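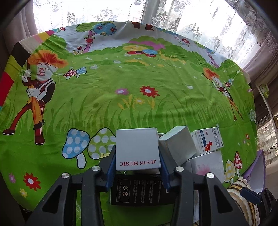
Wie bewahrt man leere Kartons und Schachteln am besten auf, wenn man sie noch einmal zum Verschicken braucht?

Flach zusammengelegt und nach Größe sortiert, stehend in einer offenen Kiste. Klebestreifen vorher mit dem Messer auftrennen, damit die Laschen ganz bleiben.

Aufbewahrung kleiner Verpackungen
gefragt von Capucine Lemaire, 15. Dez. 2024

Bei mir sammeln sich seit Oktober kleine Schachteln von Elektronik, Kosmetik und aus der Apotheke. Ein Teil davon ist noch gut, wegwerfen will ich nicht alles. Im Regal ist aber nur ein Fach frei, 30 cm breit. Was behaltet ihr und was kommt gleich ins Altpapier? Und wohin mit den Anleitungen?

Harish Joshi
Ich trenne zuerst nach Garantie. Schachteln von Geräten, die ich noch zurückschicken könnte, bleiben mit Zubehör und Anleitung zusammen, das Kaufdatum schreibe ich mit Bleistift auf die Unterseite. Alles andere falte ich flach. Stabile Schachteln mit Deckel lassen sich oft nicht falten, davon hebe ich nur welche auf, in die ich sofort etwas einräume, Schrauben oder Batterien zum Beispiel. Arzneischachteln behalte ich, solange noch etwas drin ist, wegen Verfallsdatum und Beipackzettel. Danach Altpapier. Folienfenster und Schaumstoff vorher rausnehmen.

Ekene Obi
Einfach alles weg. Habe in Jahren keine einzige Schachtel gebraucht.

Marcelle Joly
Anleitungen kommen bei mir in einen Ordner mit Klarsichthüllen, eine Hülle pro Gerät, Kassenzettel dazu. Für die flachen Kartons nehme ich einen Stehsammler von Bralberg, der passt zweimal nebeneinander in dein Fach. Wenn beide voll sind, fliegt für jede neue Schachtel eine alte raus.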